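Student Projects > Robotics Club > Shop Safety

Print this page | E-mail this page

Pre-session checklist, breakfast table task, January

I did the walk-through myself this time (Levente usually does it, but he had a chemistry lab), so the comments are mine and they run long. Sorry, Dilani!

1. Finger mounts tight, both grippers. OK. One screw on the left mount took a quarter turn.
Comment: please put the hex key back in the drawer, I hunted for it for ages.

2. Finger pads clean, no tears. OK.

3. Marker tags flat and readable. OK, but I re-glued one corner. Don't pick at them while you wait!

4. Toaster unplugged before anybody sets up. OK. The plug stays with whoever is running the session, and that's a rule now.
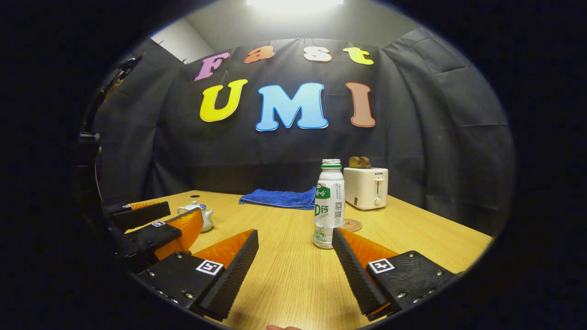

5. Bottle cap screwed down. OK. Selvaraj wants to try pouring later on and I said ask Mr. Ots first.

6. Backdrop pinned, nothing trailing on the floor. Needs work. I tripped on it, so I've put tape down until we get proper clips from Karunaratne.

7. Batteries charged and off the charger. 3 checked, all fine.

8. Walkway to the door clear. OK after I moved the bags (you know whose).

Next check is before we pack for the Andville meet. Signed, Kenji Quintanilla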